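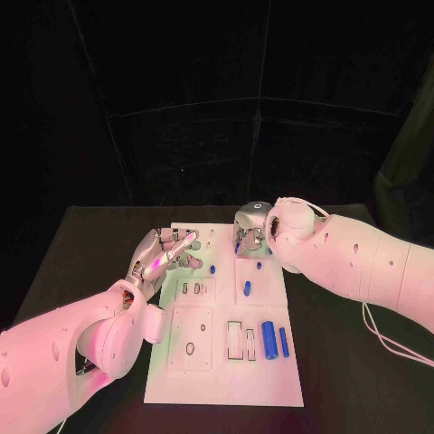 I've had a soft spot for peg boards ever since I was small enough to lose the pieces down the back of the settee, so it won't surprise anyone that I've gone on about them again. It's the white and blue sort I like best, plain as you please, with nothing painted on to distract you.

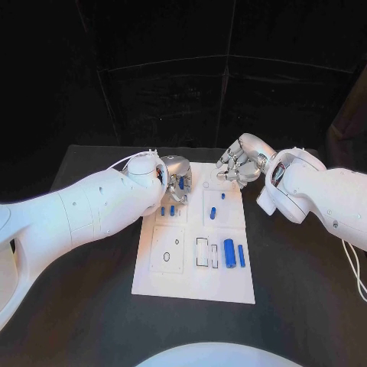

Blue pegs standing in the upper-left panel.

I do think the panels are the clever bit. You can settle down to one little square, get the pegs upright and leave the next for after a cup of tea (or after two, if it's been that kind of day). My own board came from Jolley back in February and I've still not tired of it, though I keep the spare pegs in an old mustard jar now, having trodden on one in my socks!

The slim pegs are the fiddly ones. I start with those while my patience is fresh, and save the big chunky pieces for last, a bit like leaving the roast potatoes till the end of dinner.

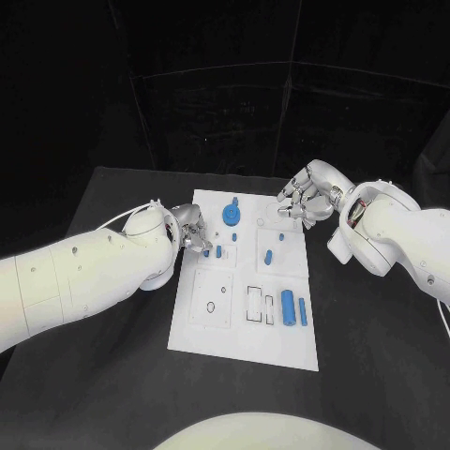 The round blue part near the top, with a small peg just below it.

I've been eyeing up a second board from Zitar as well, but the shelf is full and the jigsaws would have to move first.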